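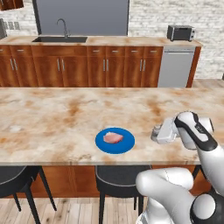 About Conditz

Conditz is a contract laboratory for blood coagulation testing. We run clotting assays for drug developers, device makers and hospital research groups, mostly in support of clinical trials of anticoagulants and clotting factor products. We do not offer testing directly to patients and we do not give treatment advice.

Background

The company was set up to run a single test, the activated partial thromboplastin time, on frozen plasma shipped from trial sites. Sponsors then asked for anti-Xa activity, single factor levels and thrombin generation, and the test list grew from there. The current menu has 40 validated assays. Another group is in development and is listed separately in the service guide, because development assays can't be used for trial endpoints.

The main laboratory is in Drumasmont. Sample receiving, the freezer room and the testing floor are on one level. Data management and quality assurance are upstairs, with a separate entrance. Conditz has 75 employees, most of them laboratory staff.

What we do

Central laboratory testing. Sites collect citrated blood, spin it twice, freeze the plasma and ship it on dry ice. We supply the kits, the labels and the written handling instructions. Samples are logged on arrival and checked against the site manifest. Any tube that has thawed in transit is recorded as such, and the sponsor is told before testing begins.

Assay development and validation. We set up methods for new compounds that interfere with standard clotting tests. Factor XI and factor XII inhibitors are a common case: they prolong the aPTT to a degree that depends heavily on the reagent used. Validation covers precision, accuracy, lower limit of quantification, freeze-thaw stability and interference from heparin and direct oral anticoagulants.

Bridging studies. When a reagent lot changes or a trial moves from one analyzer to another, we test paired samples on both and report the bias at each decision level. A typical bridging set has 300 samples, though smaller sets are accepted for rare factor deficiencies.

Kassa and Julura

Kassa is our sample tracking system. It records the location, volume and number of thaws for each aliquot from receipt to disposal. Sponsors get read-only access for their own studies. Kassa doesn't hold patient names or dates of birth, and sites are asked to keep these off all shipping papers.

Julura is our reference plasma program. Pooled normal plasma is prepared from screened donors, divided into aliquots and assigned values for the main clotting factors. We use it as a control in every run. Outside laboratories may buy it for research use only.

Quality

All studies are run under written procedures, with a named study lead and a separate quality reviewer. Control results are plotted for each run. A run outside limits is rejected in full and repeated if enough plasma remains. In the last reporting period, 97 percent of results were released within the turnaround time set in the study contract. Late results were mainly repeat runs for thrombin generation.

Raw analyzer files are kept along with the reported values. Retention periods are set by contract, and remaining plasma is returned or destroyed on written instruction from the sponsor.

Working with us

New study requests should include the compound class, the planned assays, the expected number of samples and the countries where sites will be located. Import permits can take longer than assay setup, so the country list is needed early. Site audits by sponsors are welcome and are booked through quality assurance.

Page last reviewed 2/20/25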